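新闻稿
即时发布

Votach完成Shabalala公寓卫生间第一阶段更新,Ploria坐便器与配套清洁方案同时在Cemdale开始使用

第一阶段包括61间卫生间,全部工程计划更新93间

Cemdale,8月——卫浴产品与维护服务公司Votach今天宣布,位于Cemdale的Shabalala公寓卫生间更新工程已经完成第一阶段。在这个阶段中,61间卫生间安装了Ploria系列落地式坐便器,并且开始执行一套新的日常清洁方案。按照双方的协议,Shabalala公寓一共有93间卫生间将进行同样的更新,余下的卫生间将在第二阶段完成。

Shabalala公寓是一座供中长期居住的出租公寓。住户当中有在Cemdale工作的家庭,也有来本地学习或者短期工作的单身住户。公寓原来的坐便器是在不同的年份分别购买的,有好几种型号,水箱里面的配件不能互相替换。维修的时候,工作人员常常需要先到房间看一次型号,回仓库找配件,然后再去第二次。有一些旧型号的配件已经很难买到。公寓管理方因此在去年提出,希望把全部卫生间统一成一种坐便器,同时也希望有一份写得清楚的清洁说明,让每一位清洁人员都按照同一个顺序工作。

Votach在收到这个要求以后,先在公寓里进行了现场检查。检查的内容包括排污口到墙面的距离、进水阀门的位置、地面瓷砖的平整程度,以及门打开以后在坐便器前面留下的空间。根据检查的结果,公司选择了Ploria系列中的白色落地式型号。

关于Ploria坐便器

Ploria系列的设计从一个很普通的问题开始:一个坐便器每天要被擦很多次,那么它的哪些地方最难擦?公司的产品部门和几家酒店、公寓的清洁人员一起工作,把他们的回答记录下来。被提到最多的地方是盖板铰链的周围、水箱和座圈中间的窄缝,还有底座和地面相接的那一条线。

新的型号对这三个地方都做了修改。盖板和座圈可以从铰链上整体取下,取下的时候不需要工具,清洁以后再按回原来的位置。水箱与座圈之间的距离比上一代产品宽,成年人的手拿着一块折好的抹布可以伸进去。底座的侧面没有凹槽,抹布可以从前面一直擦到靠墙的一边。

水箱的冲水按钮装在顶面。水箱盖可以向上拿起,里面的进水阀、排水阀和浮球都采用同一种规格。公寓的仓库现在只需要准备一套配件,就可以用于所有已经更新的卫生间。对于管理方来说,这一点和外观同样重要。

盖板使用缓慢下降的铰链,关闭的时候声音很轻。在Shabalala公寓,有不少卧室和卫生间只隔一面墙,住户在夜里使用卫生间时,邻近的房间受到的打扰因此减少。盖板在完全掀起以后可以自己站稳,清洁人员不需要用另外一只手扶住它。

安装工作如何进行

第一阶段的安装按照楼层进行。每一层开始工作以前,住户会收到一份书面通知,通知上写明上门的日期和时间段。安装人员到达以后,首先关闭进水阀门,排空水箱和存水弯里的水,然后拆下旧的坐便器,清理地面上留下的旧密封胶。新的坐便器放好以后,要用水平尺检查前后和左右两个方向,最后在底座的四周打一圈新的密封胶。

密封胶需要时间变干。公司请住户在安装当天的晚上以前不要使用新的坐便器,在这段时间里,每一层的公共卫生间都保持开放。公寓管理方也在一楼准备了几间空的房间,给不方便走楼梯的住户和有小孩的家庭使用。

拆下来的旧坐便器没有和其他建筑垃圾混在一起。陶瓷的部分被单独运走,交给Cemdale当地的一家回收单位进行破碎,塑料盖板和金属配件也分开收集。仍然可以使用的旧配件暂时留在公寓仓库,供还没有更新的卫生间维修时使用。第二阶段结束以后,这些配件也会进入回收。

在安装的过程中,公司发现有几间卫生间的进水阀门已经老化,关闭的时候不能完全断水。这些阀门在得到管理方的同意以后一起更换,住户不需要支付费用。另外有一间卫生间的地面瓷砖在拆除时出现裂纹,已经用同样颜色的瓷砖修补。

配套的清洁方案

与安装同时开始的,是一份名为“Ploria日常护理”的清洁方案。方案的全文有中文和英文两个版本,印在一张可以擦洗的卡片上,挂在每一层的清洁工具间里面。

方案把坐便器的清洁分成每天的工作和每周的工作。每天的工作从打开窗户或者排风扇开始。清洁人员戴上手套,掀起盖板和座圈,沿着内壁的上缘倒入清洁剂,让它自己向下流。在等待清洁剂起作用的时候,可以先擦外面:水箱的顶面和冲水按钮、水箱的正面、盖板的外侧和内侧、座圈的两面,最后是底座。顺序总是从上到下,从比较干净的地方到比较脏的地方。外面擦完以后,用刷子刷内壁和排水口,冲水一次,把刷子在干净的水流中洗过,沥干再放回刷座。

抹布分成两种颜色。蓝色的抹布只用来擦水箱和盖板,红色的抹布只用来擦座圈和底座。两种抹布分开洗,分开晾干。地面用另外的拖把,不与坐便器的抹布放在同一个桶里。

每周的工作增加了三项。第一项是取下盖板和座圈,清洁铰链的底座。第二项是检查底座周围的密封胶有没有发黄或者脱开的地方。第三项是打开水箱盖,看一看水位是不是在标记线上,听一听有没有持续的流水声。如果有,清洁人员在记录卡上写下房间号,由维修人员在下一个工作日处理。

方案对清洁剂也有说明。对于一般的水垢,弱酸性的清洁剂就足够了。方案不建议使用钢丝球、粗糙的百洁布或者带有颗粒的去污粉,这些东西会在釉面上留下很细的划痕,以后污垢更容易留在那里。含氯的清洁剂和酸性的清洁剂绝对不可以同时使用,也不可以先后使用而中间不冲水。这一条在卡片上用红色的大字印刷。

公司在方案正式开始以前,为公寓的清洁人员安排了练习。练习在公寓里一间已经更新的卫生间进行,每次参加的人很少,这样每个人都可以亲手取下和装回盖板。根据练习中大家提出的意见,卡片上的文字做了两次修改。例如,第一个版本写的是“适量清洁剂”,有人问适量是多少,现在的版本写的是“沿内缘倒一圈”。

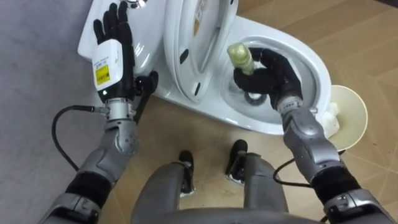

图:白色坐便器,盖板掀起,前方地面铺有米色瓷砖。

住户的使用说明

除了给清洁人员的卡片以外,每一家住户也会得到一份比较短的使用说明。这份说明只有一页,主要回答住户在第一阶段里问得最多的几个问题。

关于湿纸巾,说明请住户不要把它投入坐便器,包装上写着“可冲散”的湿纸巾也一样。公寓的排水管转弯比较多,这种纸巾容易停在转弯的地方。棉签、牙线、头发和猫砂也请放进垃圾桶。

关于盖板,说明请住户不要用力向下压。缓慢下降的铰链需要几秒钟完成关闭,用力压会缩短它的寿命。盖板可以承受平常的使用,但是不适合站立,也不适合坐在关闭的盖板上给小孩洗脚。如果家里的小孩需要踏脚凳,可以向公寓前台借用。

关于气味,说明提醒长时间外出的住户,回来以后先冲水一次。存水弯里的水会慢慢蒸发,水太少的时候,下水道的气味就会进入房间。外出的时间比较长时,可以请前台安排人员进入房间冲水。

关于水箱清洁块,Votach不建议把它直接放在水箱里面。有一些清洁块的成分会让排水阀的橡胶垫变硬,时间长了会造成漏水。因为使用这类产品而损坏的橡胶垫,在第一年里公司仍然免费更换一次。

保修与维护

第一阶段安装的所有坐便器都有保修。陶瓷主体、水箱内部配件和盖板铰链的保修期写在交给管理方的文件里,住户可以在前台查看。安装完成后的100天为观察期。在这段时间里,如果出现漏水、坐便器摇动、盖板关闭不正常等情况,Votach的维修人员会优先上门,住户只需要打电话给公寓前台,或者在前台的登记本上写下房间号和问题。

观察期内的维修记录将由双方一起查看。如果同一种问题在几个房间里都出现,第二阶段的安装方法会做相应的调整。到目前为止,记录里比较常见的是冲水量需要调节,有的住户觉得小冲水的水量偏少。维修人员可以在水箱里面调节浮球的高度,不需要更换配件。

公寓管理方已经为第二阶段准备了配件库存,其中包括34套进水阀和排水阀,以及同样数量的盖板铰链。这些配件存放在一楼仓库,同时也供第一阶段的房间使用。

第二阶段的安排

第二阶段将在第一阶段的观察期结束以后开始,仍然按照楼层进行。管理方将在每一层开始以前在电梯旁边张贴时间表,并且把书面通知送到每一家。需要换到别的时间的住户,请在收到通知以后尽快告诉前台。家里有老人或者行动不方便的人,可以申请在上午的第一个时间段安装,这样到晚上就可以正常使用。

同样在第二阶段,管理方希望在一部分卫生间加装扶手。Votach将为这些房间检查墙面是否可以固定扶手,检查和坐便器的安装在同一次上门中完成。需要扶手的住户可以从现在开始登记。

Votach同时表示,“Ploria日常护理”的卡片文字将提供给Cemdale的其他公寓和小型旅馆免费使用。希望得到卡片的单位可以向公司的服务部门提出申请,申请时请写明卫生间的数量和现在使用的坐便器型号。使用其他品牌坐便器的单位也可以申请,但是关于取下盖板的那一部分需要按照各自的产品说明来做。

关于Votach

Votach从事卫生间产品的设计、安装与维护,客户主要是出租公寓、学生宿舍和小型旅馆。Ploria是公司的坐便器系列,包括落地式型号以及配套的盖板和水箱配件。公司在Cemdale设有服务部门和配件仓库。

关于Shabalala公寓

Shabalala公寓位于Cemdale,提供中长期的出租房间。公寓设有前台、公共洗衣房和自行车停放处,日常清洁与维修由公寓自己的工作人员负责。

媒体联系

Votach公司传播部门,Cemdale
需要工程资料或者卡片样本的媒体,请与传播部门联系。有关住户安装时间的问题,请直接联系Shabalala公寓前台。

(完)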